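Domavine Customer Support
Storage and Bedroom Furniture
Ticket: Hovland 600 chest, second drawer catches when closing
Status: Closed (resolved)
Product: Hovland 600 chest of drawers, 5-drawer, white
Opened: May, through web form
Category: Drawers / runners / fit

Customer, 9:10 a.m.

I have had the Hovland 600 for a few months. The second drawer from the top catches when I push it in. It goes most of the way and then there is a dragging feeling and it stops short of closed. If I pull it out and push harder it closes, but then it is hard to open again. The other drawers are fine, including the heavier ones at the bottom.

I keep everyday tops in this drawer, mostly thick cotton ones with printing on the front. I have emptied it and refilled it and it does the same thing. I followed the assembly booklet and there were no parts left over. I'd like either a new runner or a new drawer front, whichever is wrong.

Support, 10:25 a.m.

Thank you for the report. Before we send parts we need to rule a few things out. Please do these in order and reply with the result of each.

Step 1. Take everything out of the second drawer. Open and close it 5 times with nothing in it. Note whether it still catches.

Step 2. With the drawer fully open, look along both metal runners. Check for a screw head that sits proud of the metal, or a thread or tag caught in the rollers.

Step 3. Lift the drawer out and swap it with the third drawer. They are the same size in this model. Note whether the problem stays with the drawer or with the position.

Step 4. Check that the chest stands level. Open the top drawer halfway and let go. It should stay where it is.

Customer, 12:40 p.m.

Results:

Step 1. Empty, it closes every time. No drag.

Step 2. Screws are flush on both sides. I found a bit of lint on the left roller and took it off. No thread.

Step 3. Swapped 2 and 3. Both close when empty. When I put the same clothes back in, whichever drawer has the tops in it catches. So the problem moved with the clothes. I did not expect that.

Step 4. Top drawer stays put. I had adjusted the feet when I moved the chest away from the baseboard heater, and I used a level then.

There is a mark on the underside of the rail above the drawer, a sort of rubbed line. It's light and it may have been there before.

Support, 1:55 p.m.

The runners and the drawer boxes sound fine from this. If both drawers close empty and both catch with the same contents, something in the drawer is standing higher than the side walls and touching the rail above as it goes in. The rubbed line fits with that.

On the Hovland 600 the clear height inside the second and third drawers is lower than in the bottom two. Thick cotton can pass the limit without looking overfull, because the fabric springs back up after the drawer is pushed in.

Please tell us:

How are the clothes placed, in flat stacks or standing on edge?
How many layers are in each stack?
Where do you fold them, and do you press them down before they go in the drawer?

A picture of one folded piece would help.

Customer, 3:30 p.m.

Flat stacks, side by side, front to back. Three layers in each stack, sometimes more toward the back where I can't see as well. I fold on the bed, because the bed is next to the chest and there's no table in that room. I don't press them. I do the sleeves in, then bring the bottom up, then turn the whole thing over if I remember.

The ones with big lettering are the worst. The print is stiff and the fold doesn't want to go through it. Picture attached. It is one of the ones that goes in that drawer. 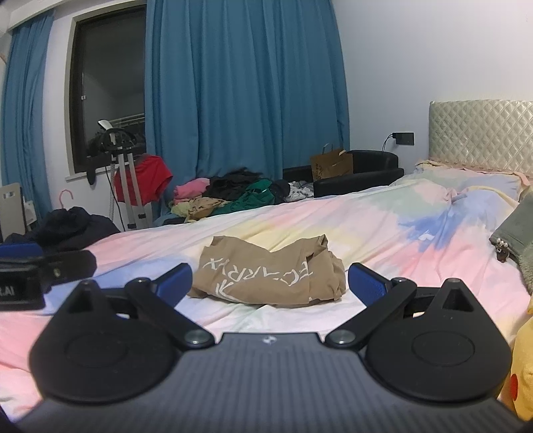 Attachment 1. Tan garment with white lettering, folded, on the bed.

Support, 4:15 p.m.

Thank you, the picture answers most of the question.

The two upper corners are raised with a dip between them, and the right side is bunched into loose folds. The lettering is creased across the front too, so the print is bent in more than one place. A piece folded like this will compress in your hands, but once you let go it pushes back up. Put three of them in a stack and the corners land on top of each other. The stack ends up tall at the edges and hollow in the middle.

The bed may be part of it. You can see the sheet wrinkling outward around the garment. On a soft surface the fabric and the sheet move together when you smooth with your hand, and it is hard to get the sides straight. We suggest trying a firm surface for the printed pieces only. The top of the chest is deep enough if you clear it. A large tray or a piece of stiff board laid on the bed also works.

Fold to try:

Lay the piece face down on the firm surface and smooth it from the middle out to the sides.
Fold the left side in so the edge runs parallel to the center line. Lay the sleeve back down along the fold, straight, with no loop at the shoulder.
Repeat on the right side. Check that both sides are the same width before going on.
Fold the bottom edge up to the neckline. Press with a flat forearm along the whole fold.
Fold once more only if the piece is too long for the drawer. If the print is large, place this fold below the print.
Turn it over. Press down with both hands and hold for a few seconds.

For the drawer itself, use 2 layers per stack in the second and third drawers for anything thick. Alternate them, so that the thick folded edge of one piece faces the front and the next faces the back. Move anything left over to one of the bottom two drawers.

There is one quick check you can do before closing. Lay a ruler or any straight edge across the top of the drawer, from one side wall to the other. If it rocks or sits up off the wood, the stack is too high.

Please try this and let us know. We will leave the ticket open.

Customer, next day, 8:20 a.m.

I cleared the top of the chest and did the printed ones there. It's easier to get the sides even. I used to think the unevenness came from the washing, and some of it does, a couple of them have gone longer on one side. But most of it was how I was folding.

Did the straight edge check with a yardstick. Front half of the drawer was OK. Back left was high, the stick rocked. I had three layers there. Took it down to 2 and the drawer closes with one hand.

Two follow-up questions.

First, the drawer still has a slight drag at the very end if I close it slowly. It's a lot less than before and it does close. Is that the rubbed line?

Second, can I stand the clothes on edge instead? I have a set of Pendosport drawer dividers that I bought for another room and never used.

Support, 9:45 a.m.

Good to hear. On the two questions:

Slight drag at the end. The last bit of travel on this model is where the runner drops into its closed position, and you will feel it more when you close slowly. Compare with the third drawer while it is empty. If the feel is the same, nothing is wrong. If the second is clearly stiffer, wipe both runners with a dry cloth and check again. Please don't use oil or spray lubricant on these runners. It collects lint and the drag comes back worse.

The rubbed line is on the surface only, from what you describe. You can leave it.

Standing on edge. This works well in the bottom two drawers. In the second and third it depends on how small you fold. The standing piece has to be lower than the side walls, so fold a thick garment into a narrower packet and test one before you do the rest. We can't confirm whether the Pendosport dividers fit, as we don't sell them. Measure the inside of the drawer at the back as well as the front before you trim anything.

If you do stand the printed ones up, keep the lettering to the outside of the packet and don't pack the row tight. You should be able to slide a flat hand in between two pieces.

Customer, 6:05 p.m.

Compared with the third drawer empty, same feel at the end on both. Wiped the runners anyway.

The dividers are too tall for the second drawer and I'm not going to cut them. They fit in the bottom one, so the thick printed tops have gone down there on edge, and the thin ones are in the second drawer in flat stacks. Everything closes. I tried it with the drawer as full as I would normally have it on laundry day.

I don't need the runner. You can close this. It would help if the booklet gave the inside height for each drawer, because from the front they all look the same.

Support, 6:30 p.m.

Thank you for confirming. We have passed the comment about inside heights to the product team.

Internal summary

Reported fault: second drawer catches on closing.
Parts sent: none.
Cause: folded thick garments standing above drawer walls and touching the rail. Uneven folds, too many layers at back left.
Fix: folding on firm surface, 2 layers in upper drawers, thick pieces moved to bottom drawer on edge.
Checks passed: empty drawer test, runner screws, drawer swap, level.
Remaining: light rub mark under rail, cosmetic, customer accepts.
Follow-up: request logged to add inside drawer heights to the Hovland 600 booklet.

Ticket closed. Reply to this message to reopen it.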